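Chapter 7
When the Work Changes Shape: Automation and the People Beside It

Most of us have had a job change under our feet at one time or another. The office gets a new computer system, or the till learns to count the change, and for a few weeks everybody grumbles and then (mostly) everybody gets on with it. In this chapter we take our time over a bigger kind of change, the kind that comes when a workplace begins to hand some of its lifting, sorting and packing to machines, and we look at it from where the workers are standing.

Our main case is Kuvus, a small-parts supplier with a packing site at Dodstead and a newer one at Buckley. When the Dodstead site began planning for automation it had 48 people on the floor and a catalogue of almost 4,000 items, many of them small enough to lose in a coat pocket. You will meet the Clullum Agreement later on, in which the firm and its staff set down how jobs would be shared out, and I hope you will read it slowly, as it rewards the effort.

Let's begin with the hands. Much of the work at the bench now is done through a pair of hand-held grippers, one to each hand, and an ordinary organizer case with a lid makes as good a starting task as any.
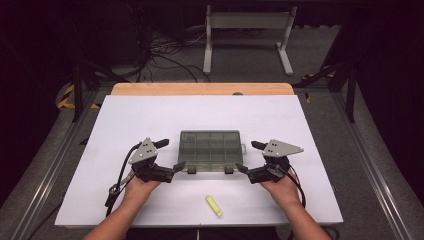
Does automation always mean fewer jobs?
It depends a great deal on the workplace, and on what the people in charge decide to do with the time that is saved. At Dodstead no one was let go in the first year, but 19 people moved to different duties, and several of them found the new duties harder to learn than they had been promised.

7.1 Old skill in new work

A person who has packed small parts for years knows a great many things without ever having put them into words: how firmly to hold a thin lid, or which way to turn a box so the next move comes easily. That knowledge has to be brought out into the open when the work is handed on, and it can be a surprisingly tiring business! Workers at Kuvus spoke of feeling like beginners again, with their fingers wrapped around a tool where they used to touch the plastic itself. Even a box lying open, with its two rows of compartments empty, asks you to think again about distance and angle.

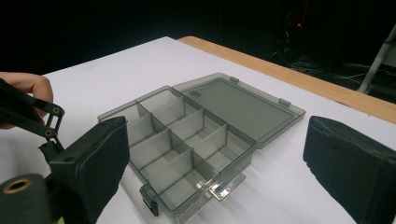 7.2 Who does the teaching?

In October the firm set aside 200 hours of paid time for experienced packers to work at the bench and talk through what they were doing. The packers were glad of the pay, and many enjoyed being asked, but they raised a fair question as well, one we will come back to several times: if my know-how goes into the system, what do I get for it? The Clullum Agreement answers part of this with a skills allowance and leaves the rest to be settled site by site.

It helps to keep the size of the movements in mind while you think about that question. A pair of small green fingertips held in the air near the corner of a tray is a modest thing to look at, and yet judging that little gap is a skill, and skills have traditionally had a wage attached to them. 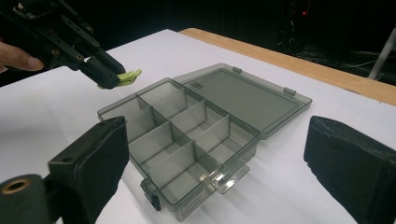
7.3 Before you read on

Think of a job you have done yourself, paid or unpaid, and write down one part of it that you could do well but would struggle to explain. Keep your note handy, as you will need it for the discussion of job grading in Section 7.4, where the Buckley site comes into the story.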